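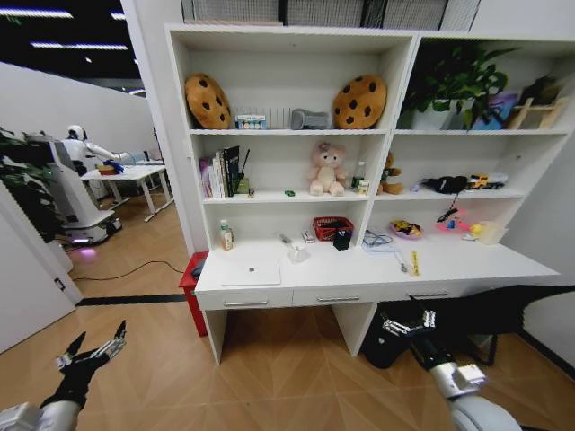
Fig. 6. Both arms at the desk unit, left gripper open.

4 min read · 2,498 views · 50 comments

6. First reach at the desk

The Temba guide assumes a tidy bench. If you own one, congratulations, skip to section 7.

1. Load the Nidelov arm profile and set speed to 50. The slider goes higher. Leave it alone.
2. Raise both arms to desk height, fingers spread.
3. Check that the black cable on the floor is clear of the base wheels.

CAUTION: The planner knows the desk top. It has never heard of drawer handles. Add them to the keep-out map by hand. 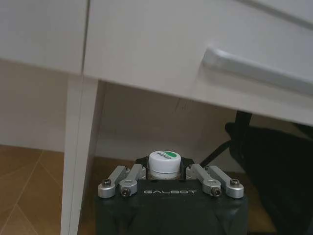 Fig. 7. Wrist view below the drawer front, capped bottle between the fingers.

4. Open the wrist view and center the cap before you change the grip force.
5. Raise force in small steps. Stop at 500 on the Tokar scale. Thin plastic forgives very little past that.

NOTE: Premia firmware older than January reads the scale backward. Update first, or buy more bottles.

6. Bring the right hand up over the desk and pause there. 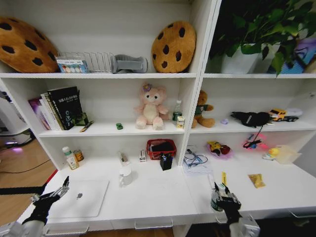 7. Hold for one full cycle, then save the pose under a name you will recognize next week. "test2_final" has been taken, several times.

Last edited 31st October · 12 shares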